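Re: [portable-audio] Trindley 9 players: worth buying second-hand?

From: Slavica Petkov
To: the portable-audio list
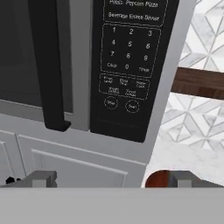 Hello Junhao, and hello everyone else,

I meant to answer this days ago and then the washing and the school run and one thing and another got in the way, so I hope you haven't already handed over your money!

Junhao Mao wrote:
> I've been offered a Trindley 9 with the leather case and the
> original cable. The seller says the battery "holds up fine" but
> he doesn't use it much. I mostly want it for long train trips
> and I have a lot of albums, 718 of them at last count, nearly
> all FLAC. Is the software any good with a library that size?
> And does anyone know whether the Cultau earphones work with the
> balanced socket? Simão told me to stay away from it altogether
> but he didn't say why.

I can guess why Simão told you that, and I'll come to it, but I've had mine since they were new and I'm still very fond of it. It's a lovely thing to hold, with a proper volume wheel that you can find in a coat pocket without looking, and after a few years of poking at a phone screen with gloves on I can't tell you how much I like that wheel.

Now, your albums. The player copes with a big library but it is slow to take it in. My card has 2,483 tracks on it, which must be a good deal smaller than yours, and the first scan took long enough that I went and had my supper. After that it only looks for new files, and that part is quick. Do turn off "read artwork on scan" before you start. It's under Settings, then Library, then right at the bottom where you'd never think to look. If you leave it on, large covers seem to trip it up and it goes back to the beginning (mine did this twice before Teresa Leitão on this very list put me right, and I'm still grateful).

The battery I'd be more careful about. "Holds up fine" from someone who hardly uses it doesn't tell you much. Ask him to charge it fully, play something with the screen off and tell you what it says after an evening. Mine used to see me to my sister's and back, and these days it gets me there and then wants plugging in. Lourenço Neves had his replaced by Azevedo, the repair people, and he was pleased with the work, but it wasn't cheap and they kept it most of February.

As for the Cultau earphones, yes, they work, but only with the newer cable. The older one has a slightly fat collar on the plug and it won't go fully home in the balanced socket because of the lip on the case. I shaved mine down with a craft knife – I wouldn't recommend it to anybody with nice earphones. In the ordinary socket either cable is perfectly happy.

And so to Simão. I think he had one of the early ones with firmware 204, where the sound dropped out whenever the screen woke up. It was dreadful, he was quite right to be cross, and he sold it and bought a Gurnau and has been telling us about it ever since (hello Simão!). The next update cured it completely on mine. Ask your seller which version he has, it's on the About page.

If he'll knock a bit off for the battery I'd say go for it. Let us know how you get on, and if you do buy it and the case smells of cigarettes like mine did, write to me and I'll tell you what I did with the bicarbonate of soda.

All the best,
Slavica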